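Seasonal helper for the craft and small goods table, Gonbridge

Rostard is looking for one person to help with sorting and laying out small things: fabric shapes, tins, cups, snack bags, wire stands for display. The work is three mornings a week until the end of July. You will work on a white tiled surface with wallpapered walls, and you should like order and color.
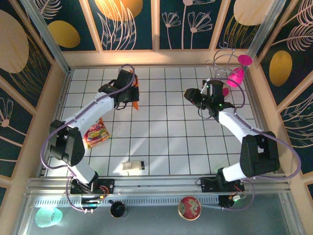

Mircea Sandu: I did this work last summer and I can recommend it. The fabric pieces need the most patience — they must lie flat before you go to the next one. Please ask for the early shift, it is more quiet.

We expect careful hands and basic English. Experience is not necessary, we will teach you everything in the first week. The pay is 138 per morning, and the bus ticket from Leclerc is paid by us.

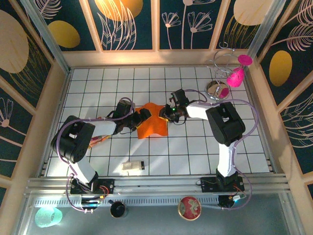
Orange fabric star and spiral wire stand on the work surface

To apply, write a short letter to the Rostard office in Gonbridge and tell us which mornings you are free. Applications are open until Apr 11, 2021.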